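Questions we get most often about renting the community room at Jonunix Hall. If yours isn't answered, write to the front desk or stop in before 6 p.m. The desk is closed on Sunday.

## Booking

**How do I reserve the room?**

Fill out the form at the front desk or on the Jonunix site. We hold a date for you once the deposit is paid. Phone requests are fine for checking a date, but they don't hold it.

**What does it cost?**

The room is $23 an hour with a two-hour minimum. The deposit is $100 and is returned after the room has been checked. Groups that meet every week can pay by the season, which comes to $880.

**How far ahead can I book?**

Up to six months. Dates in October and December go early. If the day you want is taken, ask to be put on the list for it and we'll email you if it opens.

**Can I come in early to set up?**

Your rental time includes setup and cleanup. If you need an extra hour, add it when you book. The group before you may be using the room right up to your start time.

## The room

**How many people can use it?**

The posted limit for the main hall is 93. The small room has its own limit, printed on your rental form. Children count toward both.

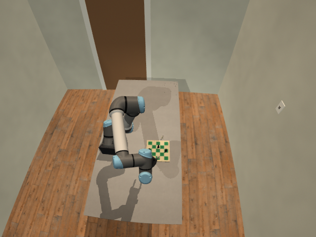
Games clubs, study groups and craft circles usually ask for the small room, and it costs the same per hour as the hall. Parking is in the Drernum lot across the street, and you can unload at the side entrance for ten minutes. A long table runs down the middle, so a chessboard takes up very little of it and the rest can be used for whatever else you bring. The floor is wooden planks. Please lift furniture when you move it, and put felt pads under anything heavy that you carry in.

**Is there a kitchen?**

There is a shared kitchen down the hall with a sink, a refrigerator and a microwave. There is no stove. Label your food and take it home with you. Anything left in the refrigerator is thrown out the next morning.

**Can I hang decorations?**

Yes, with painter's tape or removable hooks. No nails, tacks or glue. The walls are painted plain and we would like to keep them that way. Confetti and open flames are not allowed in any room.

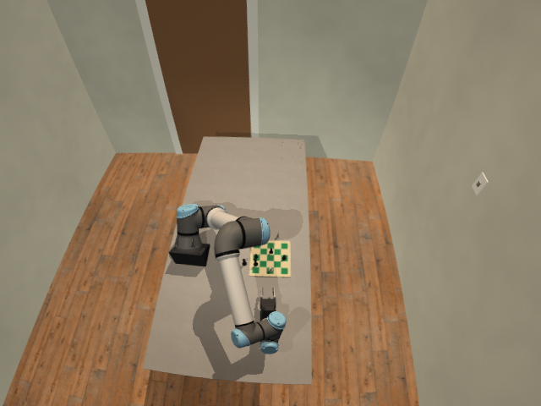 *The small room, with the long table and a chessboard.*

**Is there Wi-Fi?**

Yes. The network is called Trerkus and the password is on your rental form. It handles email and video calls well enough. Large downloads are slow in the evening.

## Afterward

**What do I have to clean?**

Wipe the tables, sweep the floor and take your trash to the bins behind the building. Brooms and cloths are in the hall closet. Don't wet mop the wood floor. If something spills, blot it up and tell the desk.

**When do I get my deposit back?**

Within ten business days. If we have to keep part of it, we'll send you a note saying how much and what it was for.

**What if I cancel?**

Cancel a week or more ahead and you get everything back. After that we keep half the deposit. You can move a booking once at no charge.

**I left something behind. Where is it?**

Check the lost and found shelf at the front desk. Items stay there for a month and then go to the Ji thrift shop.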